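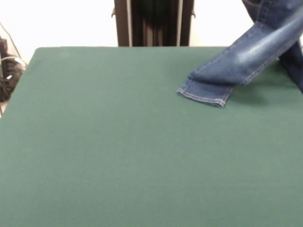
Westness > Workroom Newsletter > April > Tables and Surfaces

Re-covering the folding table: notes on padding, fabric and jeans

The large folding table in the Tatdale workroom was re-covered this month. The old cover had worn through at two corners and was shedding lint onto dark garments. The replacement is a matte, dark teal-green fabric with a smooth face and no pattern. It wraps over the rim and hangs down at the side, and the corners are padded and softly rounded.

A plain cover was chosen on purpose. Blue denim stands out well enough against the green that a hem can be lined up by eye, and tan topstitching is easy to follow along the cuff. The printed cover we had before made this harder, particularly under the evening lights.

Fitting

The padding goes on first and is trimmed flush with the underside of the rim. Lay the fabric face down on a clean floor, center the tabletop on it, and fasten the long sides before the short ones. Pull from the middle outward. At each corner, gather the surplus into small pleats on the underside so that the top stays smooth. We set fasteners 7 centimeters apart. Leave the drop loose.

Brush the finished surface in one direction before use. Do not iron on it. The ironing board is still next to the sink.

Folding jeans on the new surface

The fabric has more grip than the old cover. A leg laid on it tends to stay where it is put, twist included, so the order of work has changed slightly.

1. Close the zipper and button. Empty the pockets.
2. Hold the jeans by the waistband and lower them cuffs first. Let each cuff settle flat before bringing the rest of the leg down.
3. Check the side seam. If it curves across the leg, lift the leg clear of the table and lay it again. Dragging it will only move the upper layer.
4. Smooth from the thigh to the hem with the flat of the hand. Creases across the thigh usually need two passes.
5. Fold one leg over the other, matching the hems at the topstitching.
6. Fold in thirds from the hem toward the waistband.

Slim and skinny cuts need extra attention at step 3. The narrow leg opening gives little width to hold flat, and the seam rolls toward the front more readily than on a straight cut. Fading and whiskering on the thigh are part of the finish on many pairs and should not be mistaken for creases.

Stacks are limited to 15 pairs. The shelf above the Melnyk cabinet takes two stacks side by side.

Questions about the cover go to Faith Ondieki. Offcuts are in the bin under the window and may be taken for patching.

Comments (3)

Azucena Gallegos: What weight is the padding? Ours flattened along the front edge within a year.

Faith Ondieki: 700 gram felt, one layer. The front edge has a second strip under it.

t.marsh: Does the dye transfer to white cotton? I would test it damp before using it for shirts.

Contact the workroom | Copyright Westness | Back to top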